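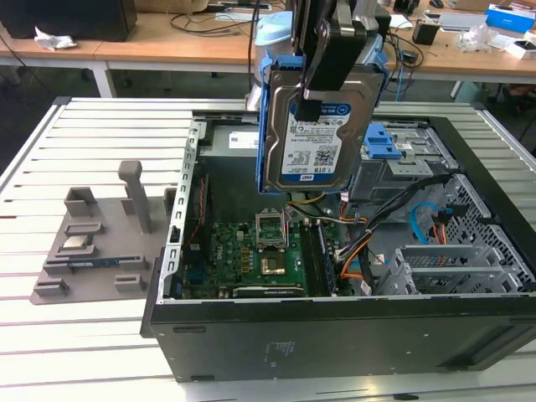 Temham Computer Drop-Off – FAQ

What can I bring? Desktops, laptops, loose drives, chargers. Working or dead, both fine. No TVs, no printers, sorry. Desktop drives are welcome too, the usual 3.5-inch kind with a label saying 1.0TB or whatever. Leave it in its blue caddy if it has one.

Do you wipe my data?
Yes, every drive. Still – back up your own stuff first. We can't get it back for you.

What does it cost?
Free for up to 5 items per household. More than that, email Sylvie Wong beforehand.

Do I have to take it apart?
No. Bring the whole tower. Side panel missing is ok.

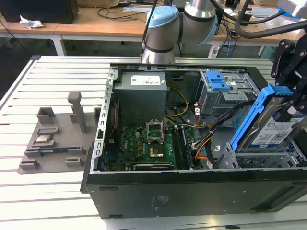 Desktop tower, side panel off. Power supply upper left, green motherboard next to it.

Can I get a receipt?
Ask at the desk, Anqi Lu has teh forms. We don't put a value on anything.

Where do the machines go?
Mostly local schools – 567 last year. Rest goes for scrap.

When are you closed?
First two weeks of June.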